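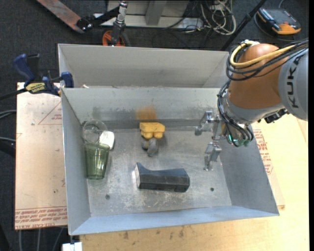 *Open-topped metal bins, one behind the other.*

# Looking after football kit at home

Updated April 16, 2018

These tips were first put together for parents at Lasness juniors and have been added to over several seasons. They cover boots, shirts, pads, gloves and balls. Most of it applies to rugby and hockey kit as well.

## Boots

Knock the soles together outside before the mud sets. If it has already set, leave it to dry fully and take it off with a stiff brush. Half-dry mud smears and gets into the stitching.

Wash the uppers with a cloth and lukewarm water. A drop of washing-up liquid is enough for white boots. Take the laces and insoles out first and do them separately in the sink.

Stuff the boots with newspaper and change it after an hour, then again before bed. Keep them off the radiator. Glued soles lift at the toe once they've been heated a few times, and leather goes hard. A cool hallway with the door ajar will dry a pair overnight unless they were properly soaked.

Screw-in studs should come out every few weeks. Put a smear of petroleum jelly on the thread and screw them back finger-tight, then a quarter turn with the key. If a stud has seized, stand the sole in hot water for ten minutes and try again before reaching for pliers.

## Shirts, shorts and socks

- Rinse mud off in cold water as soon as you get in. Hot water sets clay stains.
- Turn shirts inside out if they have printed names or numbers.
- Wash at 30 and leave out the fabric softener, which coats the fibres and holds the smell in.
- Turn socks the right way out before they go in. Grass collects in the toes and ends up in the door seal.
- Don't tumble dry anything with a printed badge.

For grass stains, mix one part white vinegar with two parts water, dab it on, leave it for 20 minutes and wash as normal. Anjani Pillai uses a paste of bicarbonate of soda on the knees of white trousers and leaves it overnight. Both work on fresh stains. Neither does much for one that has been through the dryer.

Blood wants cold water and salt. Soak, rub gently, change the water and repeat.

## Shin guards and pads

Wipe hard shells with warm soapy water after every match. Foam backing can be sponged, but squeeze it out in a towel afterwards or it will still be damp on Thursday. Removable liners usually go in the machine inside a pillowcase — close the Velcro first or it will pull threads in everything else.

Check straps and buckles while you have them in your hands. A frayed strap can be resewn in a few minutes with button thread and a heavy needle. Cracked shells can't be mended. Throw them out.

## Goalkeeper gloves

Rinse the palms under a lukewarm tap and press the water out. Don't wring them. Dry them flat, palms up, away from the sun, and store them with the palms apart. Latex sticks to itself and tears when you separate it.

## Balls

Let a little air out at the end of the season and store balls somewhere that doesn't freeze. Wet the needle before pushing it into the valve. A drop of silicone oil is better if you have it; cooking oil goes sticky.

A slow leak is nearly always the valve. Hold the ball under water in a bucket and look for bubbles. If they come from the valve, work in some silicone oil and leave it for a day before you pump it up again. If they come from a seam, keep the ball for the garden.

## The bag

Empty it the same night. Hang it upside down with the zips open, and put boots in a separate bag, even an old carrier. Once a month, shake some bicarbonate of soda inside, leave it till morning and vacuum it out.

Stiff zips loosen up if you run a candle stub or a soft pencil along the teeth.

## Putting things away for the summer

Everything should be clean and bone dry before it's stored. By June most children have grown out of their boots, so try them on before you give up cupboard space to them. Pairs that no longer fit can go to Mechthild Strebel for the swap table, laces tied together and the size written on a bit of tape.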